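Slide lending at the Werkthorpe pool: your questions

Who can borrow slides?
Anyone with a swim or gym booking. There is no charge. Ask at the Vinard desk and leave your locker key as a deposit.

How are the pairs kept?
In plastic bins, with the two slides of a pair side by side. When you bring yours back, please put left and right together, toes facing the same way. A bin of singles takes a long time to sort.

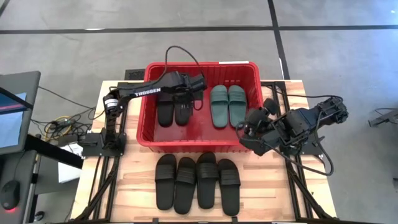
Werkthorpe, May

Which colours do you have?
Black and green. The colour has nothing to do with the size. Black slides with a ribbed strap are the ones most people ask for, and they run out first on busy mornings. We have 502 pairs in all, in sizes 4 to 11.

Can I reserve a pair?
No. Pairs go out in the order people arrive.

What happens to the bins between sessions?
They are emptied, rinsed and left to dry before any slides go back in. Grit collects between the ribs on the walls, so use a soft brush there and a cloth on the floor of the bin.

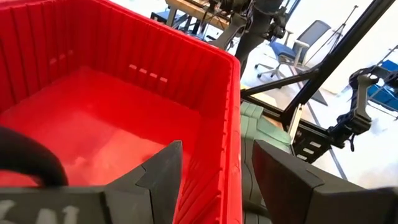
Red bin, emptied.

Can I wash slides in a machine?
Please don't. Use warm water and a little washing-up liquid, then stand them up to dry away from radiators. Heat can warp the soles.

The footbed feels rough. Is that a fault?
No. Fine ribbing on the inside gives your foot some grip. If it has worn smooth at the heel, hand the pair in at the desk and ask for another.
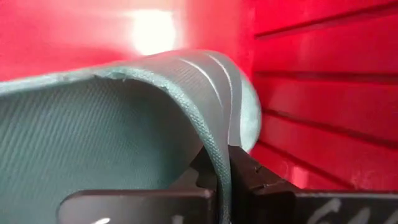
Werkthorpe. May

Is a small nick in the rim a problem?
Not usually. A nick along the edge of the opening doesn't affect the fit, and the pair can stay in use. Splits in the sole or a strap coming away are different, and both slides of the pair should be handed in.

What if I go home in them?
Bring them back on your next visit. We made 3,125 loans last year and nearly all of them came back.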